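Visit to the Drosance Handling Laboratory, Nustow
Report to members of the Goodall Working Group on Safe Practice in Robot Teaching

Members of the working group visited the Drosance laboratory at Nustow on Friday, February 10, 2023, at the invitation of the site's safety office. The purpose was to see how the written rules for demonstration work, revised in January, are being applied by the people who carry it out.

The morning began with a short presentation in the Rudberg building. Drosance keeps a single handbook for all teaching stations, whether the demonstrations are given with an arm or with hand-held grippers. Until last year each team had its own set of instructions, and the differences between them had caused difficulty when staff moved from one team to another. The new handbook has 91 numbered rules. Members asked whether this was too many for daily use. The safety office replied that an operator is expected to know only the section on his or her own station, and that the remainder is for those who plan and maintain the work.

Floor areas and markings

Black and yellow striping is reserved for items which a person might walk into or trip over. Members considered this sensible, as striping used too freely soon ceases to be noticed. The handbook also requires that cables be kept clear of the route by which an operator enters and leaves a station. It says less about cables lying elsewhere on the floor, and the group suggested that this part be made fuller at the next revision.

Records

Each session is entered in a log before the first demonstration. The entry gives the station, the objects in use, the condition of both grippers and the length of the session. The log for January held 674 entries, of which members read a sample of 100. The standard of completion was good. The most common fault was a missing finish time. Where a gripper had been exchanged during a session, the reason was given in every entry we read.

Operators may stop a demonstration at any time without giving a reason, and a stopped demonstration is kept in the record and marked as such. The group regards this as good practice and would wish to see it adopted more widely.

Work at the table

The rules for hand-held work are brief. Both grippers are to be checked for opening and closing before use. The cable is to run back along the forearm with enough slack for a full reach. Objects are to be placed within reach of a seated person, and the table is to carry only what the task requires.
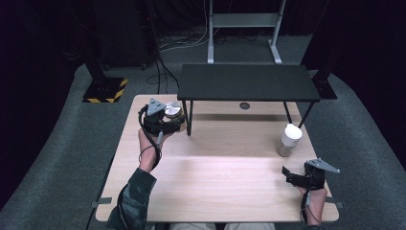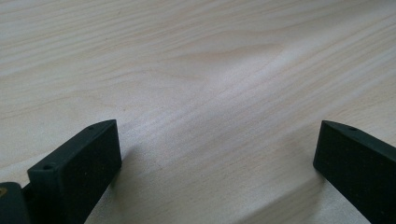 Gripper work over the wooden table.

Discussion afterwards turned to rest periods. The handbook sets a limit on continuous work with a gripper in each hand, but leaves the arrangement of breaks to the team. Several members felt that a fixed interval would be easier to supervise. Drosance prefers to wait until it has a full year of session logs, and has agreed to share a summary with the group at that point.

The group also asked about the inspection of gripper fingers. These are examined weekly for cracks and for wear on the gripping faces, and a worn pair is replaced together, never singly. Members requested a copy of the inspection sheet, which will be sent to all sites with the minutes.

Two matters remain open. The first is the wording on cables noted earlier in this report. The second is whether visitors should be allowed inside a station while a demonstration is under way; the handbook is silent on the point. Written comments on either matter should reach the Goodall office before the next meeting.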